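Bornetti Finger Comparison, data card

Version of 2018-12-18. Two-arm grasp trials on a wooden bench, recorded by Dakach to compare compliant orange ribbed fingers under two controllers.

Contents
265 episodes, 25 of them held out for testing. Wrist and fixed views are stored separately.
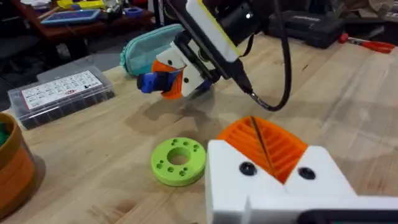 Objects
Small rigid parts, including a lime-green 3D-printed ring. Object names are in objects.csv.

Controllers
Vukčević (position) and Ernonmont (impedance). Gains were frozen in October.
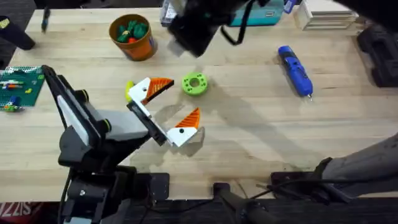

Are failed grasps included?
Failed grasps are kept and marked success=0.

Known issues
Finger wear was not logged. Gripper width is clipped in a few early episodes.
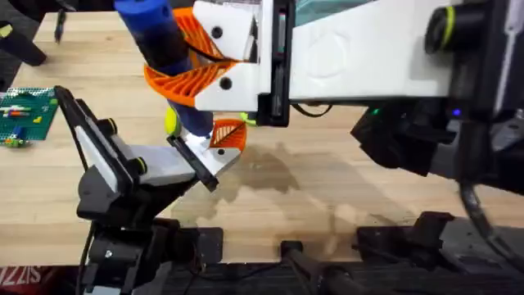

Affected episodes carry the flag width_clip and should be left out of any force comparison.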